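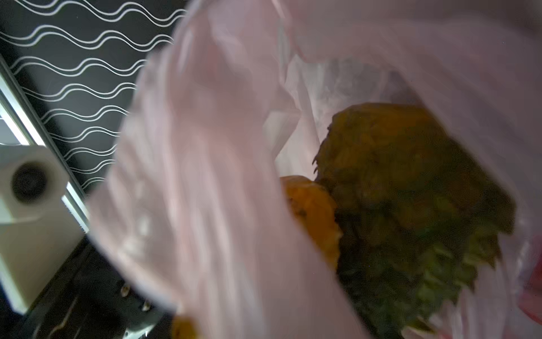
In defence of the thin pink bag

I'll say it straight out, I like the flimsy pink bags. The ones you get at the greengrocer's, the ones that rustle all the way home and cut your fingers if you've been greedy with the potatoes. My sister-in-law thinks I'm a disgrace. She has a canvas thing from Bornitz with leather handles (very smart, weighs as much as the shopping) and she carries it about like a diploma.

What I like about a see-through bag is that you can't forget what's in it. Greens stuffed down one side, something orange peeping out next to them, and you're already thinking about tea before you've got your coat off. Put the same things in my sister-in-law's canvas bag and they vanish. I once found a parsnip in mine, back when I was trying to be a canvas person, that had gone in during April and came out looking like a finger.

I do most of my shopping at Raju, which is 7 minutes from my door if the lights are kind. They put the leafy stuff in last, on top, and I've never had a squashed bunch from them. The big Tutasier on the ring road has gone over to stiff brown paper, and I'm sure they mean well, but I've had two of those give way on me in the rain. Have you ever chased onions across a car park? I have, and a man in a van beeped at me.

Yes, I know about plastic. I'm not daft, and I don't take a new one every time. I've got 11 of them folded into little triangles in the drawer under the kettle, and each one goes out again and again until the handles give up, then it lines the bin in the bathroom. That seems a decent working life for a bag to me! I'd like to see the canvas one do the bathroom bin.

The other thing, and this is where I lose people, is that I think you should unpack straight away. Bag on the worktop, everything out, greens in the fridge. I used to leave it all sitting there while I had a cup of tea and a look at the paper, and it cost me a lot of limp spinach. Now I do it with my shoes still on. It takes 5 minutes and then the kitchen's yours again. 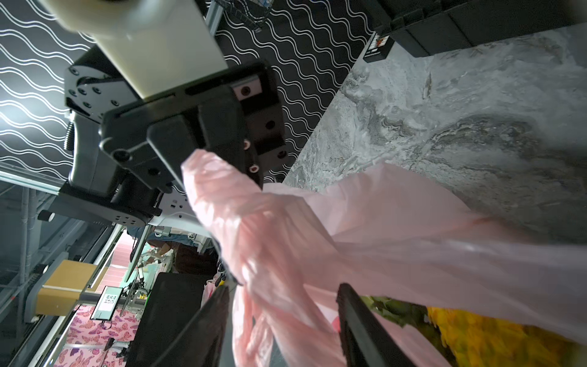
Pink bag on the worktop side, yellow flowers behind it.

Flowers are my one exception, they can wait. I've got a Porken jug that does for a vase, and they go in that once the food's away. My sister-in-law says flowers should always come first. She can come round and do them, then, and I'll send her home with a cabbage in a pink bag.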